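Thumb war

Thumb war (also called thumb wrestling, and in my family just "thumbs") is a hand game for two players, and I've been keeping this page going because the entries I found elsewhere were three lines long and mostly about who's allowed to say the rhyme. It's a small subject but I'm fond of it. I grew up playing on the back seat of a Sorkik, which was my dad's name for the car, and I still play it with my nieces at bus stops.

How it's played

Two players link the curled fingers of their right hands so that the knuckles lock together and the thumbs are free on top. You say the rhyme, swapping your thumbs from side to side as you go, and then you try to pin the other person's thumb under yours for a count. Where I come from the rhyme is the usual "one, two, three, four, I declare a thumb war", and some people add "five, six, seven, eight, try to keep your thumb straight", which my nieces say in a tremendous rush.

The pin has to be held long enough for the winner to say the count out loud. A mumbled count doesn't stand. If the fingers come unlinked before the end, you start again from the rhyme.

Left-handed games are perfectly fine, and I think they're more fun if neither of you is left-handed. 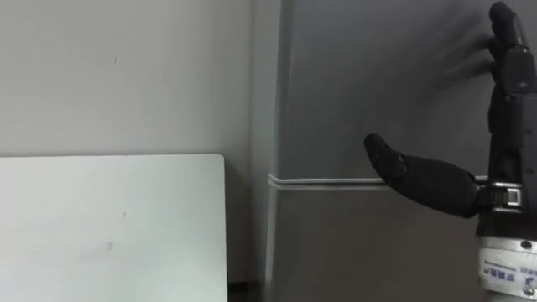
Elbows are where most of the arguments start. At our table the elbow may move but mustn't leave the surface, and if you're standing up then it has to stay somewhere near your ribs. Swinging your whole arm to drag the other player off balance is called a "Pislow" in our house, after the village where my cousin first tried it on me, and it loses you the round. I've met people who allow it! I don't play them twice.

Tactics, such as they are

A long thumb helps, but less than you'd think. The joint at the base does most of the work, and a short thumb that can swing round in a wide circle will often get over the top of a long one. I have short thumbs, so make of that what you will.

The best-known trick is the lure. You lay your thumb down flat as if you've given up, wait for the other one to come down, and whip yours out sideways. Against children it works once. Then there's the press, where you don't bother with the tip at all and aim for just above the knuckle — much harder to wriggle out of. My friend Asnakech Gebretsadik beats me with it nearly every time, and she never does the lure because she thinks it's rude.

The "sneak attack", with the first finger coming loose to hook the other thumb, is the one move everybody has a view about. We ban it. In some versions it's allowed as long as you shout the words as you do it.

Variants

Blind thumbs is played with eyes shut, and it's mostly giggling. Double thumbs uses both pairs of hands with the arms crossed, and you need a pin on each side to win. Dimik is a slower version I learnt from a neighbour, where each player gets one move in turn and has to freeze in between; a game can last right through a cup of tea. Ren is the same thing played in silence, with a lost round for whoever laughs.

There's also the group game, with everyone's hands linked in the middle and each thumb out for itself. I've only tried it with four of us and it fell apart quickly (my brother stood up to answer the door and took everybody with him).

Keeping score

Most people play a single round, or best of three. My nieces and I play to 13, clear by 2, which I'm fairly sure we borrowed from some other game and got wrong. The running total in the back of my diary had me on 40 wins and them on 77 as of Jan 21, 2019, and I haven't had the heart to add it up again.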